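Visit Report: Automated Disassembly Cell, Vekbridge Technical Center
August 2020

Purpose of the visit

The working group on safe practice in electronics recovery visited the Vekbridge center to review how written rules are applied to two-arm disassembly of desktop computers. Our hosts were the cell operations team and two engineers from Pletach, the firm that maintains the control software. The group had read the center's operating rules in advance, a document of 40 pages, and asked to see the rules in use before discussing them.

Entry and preparation

Visitors signed the site register and received a short safety briefing. The briefing covered the marked floor line, the location of the stop buttons, and the rule that no person may reach over the workbench while either arm is enabled. Loose clothing and lanyards were left in the lobby.

Before a computer is admitted to the cell, a technician confirms that it is disconnected from power and completes an intake sheet with 11 entries. The case is then opened by hand and laid on its side.

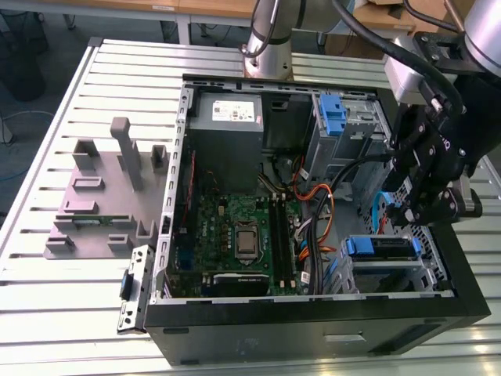
The intake sheet stays with the unit until the last part has been logged. If any entry is blank, the shift lead may not release the cell for automatic operation. The group considered this a sound rule and noted that it is easy to audit - the sheets are filed by date and were made available to us without delay.

Handling of storage drives

Drives are treated as controlled items at Vekbridge, as they may still hold a former owner's data. The rules require that a drive be moved directly from the case to its assigned holder on the fixture plate, with no intermediate resting place. The serial number is recorded before the drive leaves the cell. A drive that is dropped must be reported and set apart, even if it shows no damage. 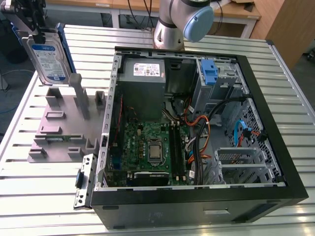 Placement and use of fixtures

Each fixture plate has fixed positions for specific parts. The center's rules state that positions may not be reassigned during a shift, and that a changed plate must be approved in writing by the shift lead. Guerreiro, a partner site, has adopted the same rule. We asked how the operators deal with parts of unusual size. Such parts are removed by hand after the arms have been disabled, and the exception is logged.
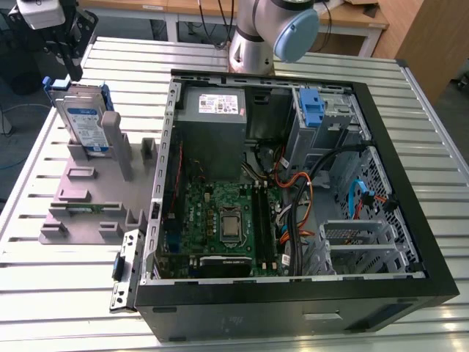 A hard drive and a small circuit board in the fixture plate beside the open case.

Shared workspace between the two arms

Most of the discussion concerned the space above the case, which both arms can reach. The rules assign this space to one arm at a time. The second arm must hold its position until the first has reported clear. Pletach stated that almost 63 percent of the stops recorded in the previous quarter came from this rule, and that the stops were short. The group advised the center to keep the rule as written and to record the length of each stop in addition to its cause.

Cable handling was also reviewed. Operators are told to stop the cell if a gripper catches a cable, and to free it by hand only after the arm has been disabled.

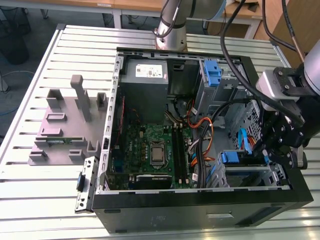
Diễm Hứa

Observations and follow-up

The written rules were clear and the staff we spoke with knew them well. Two points need further work. The rules do not say who may restart the cell after a stop during a shift change, and the section on gripper inspection refers to an older form supplied by Brultent that is no longer in use. The center agreed to correct both.

The group will receive the revised text in November and will send written comments within 13 working days. Questions on this report may be sent to the working group secretary.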